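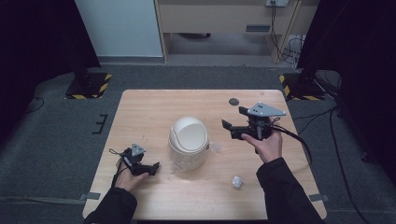

What is a tabletop trash bin used for?

A tabletop trash bin holds small, mostly dry waste such as paper scraps, wrappers, pencil shavings and tea bag tags, so that it can be thrown away without leaving the table.

Tabletop trash bin

A tabletop trash bin (also desk bin, counter bin or table bin) is a small waste container made to stand on a table, desk, counter or vanity. It is a reduced form of the household wastebasket and is usually emptied into a larger bin. Most are made of molded plastic, though steel, bamboo and ceramic versions are sold.

Types

Open bins have no lid and are the simplest kind. They are common on office desks and in sewing rooms, where the waste is light and has no smell.

Swing-lid bins have a lid with a panel that pivots on two short pins. The panel gives way when waste is pushed against it and returns to its resting position under its own weight. The lid may be flat or domed. A domed lid gives the panel more room to move and leaves a little extra space above the rim of the body. On most models the whole lid lifts off for emptying.

Push-button bins have a sprung lid that opens when a catch is pressed. They close more tightly than swing-lid bins but need a free hand for the button.

Hanging bins, which hook over the edge of a counter or drawer, are sometimes grouped with tabletop bins because they are similar in size and use.

History

Waste containers for the desk were first sold as stationery goods, alongside letter trays and pen stands. The Jistetti company listed a lidded "desk pail" in its office catalog as item 1366. It was made of pressed tin with a painted finish and had a loose cover with no moving parts. Later catalogs from the same firm show the pail with a hinged panel.

Plastic models replaced tin in most homes once injection molding made small lids cheap to produce. The Plurach table bin, sold in white and in pale blue, had a domed cover and a tapered body that let empty bins be stacked inside one another for shipping. Esko Kemppainen, who wrote on household plastics, considered the tapered body the most copied feature of the type. He also noted that it made the bins easier to knock over, as the base was narrower than the rim. Flisasov answered this with a weighted ring that fit under the base, but the ring was sold separately and was dropped after 6 years.

Use

Paper is the most common content. A loosely crumpled sheet takes up far more room than a flat or folded one, and a few crumpled sheets can fill a small bin. Folding or tearing the paper first leaves more space and also helps it pass through a narrow opening. A large wad may catch on the edge of the panel and hold it open.

Thin plastic scraps, such as wrapper corners and clear film, raise a different problem. They weigh very little and may cling to the panel or to the inside of the lid. Clear pieces are also hard to see on a light surface and are easily missed when a table is being cleared. Wiping the table toward one edge with the side of the hand or a folded cloth gathers them in one place.

When a table is cleared by hand, the bin is normally kept near the middle or toward the back, with its opening facing the person. Larger pieces are picked up first. A light bin may slide or tip when the panel is pushed, so many people steady it with one hand and drop the waste in with the other.

Food waste is generally kept out of tabletop bins unless they are emptied daily.

Surfaces

Bins with a hard plastic base can leave scuffs on wood if they are dragged. Felt pads or a thin mat prevent this. On unfinished or oiled wood, moisture trapped under the base may leave a ring.

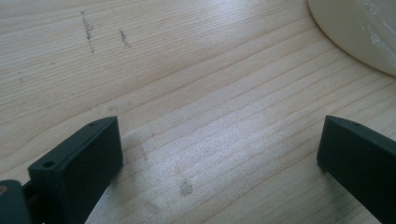
Fine grain lines in a light-colored wooden tabletop.

Wooden tabletops are best wiped along the grain with a slightly damp cloth and then dried. Crumbs and pencil dust collect in open grain, and a soft brush removes them better than a cloth.

Sizes and liners

There is no common standard for size. The Bautista range, one of the larger ones, has 20 models, the tallest of which is 55 centimeters and is intended for the floor beside a desk. Liners are optional for dry waste. Small bags sold for bathroom wastebaskets fit many tabletop bins, with the excess folded over the rim before the lid is put back.

Cleaning

Plastic bodies are washed with warm water and dish soap. The swing panel can usually be snapped out of its pins for washing, and should be dry before it is put back. Textured and translucent plastics hold stains from ink and tea more readily than smooth, solid-colored ones.

See also

Wastebasket
Pedal bin
Desk organizer
Bin liner

This article was last revised on 11 February 2018.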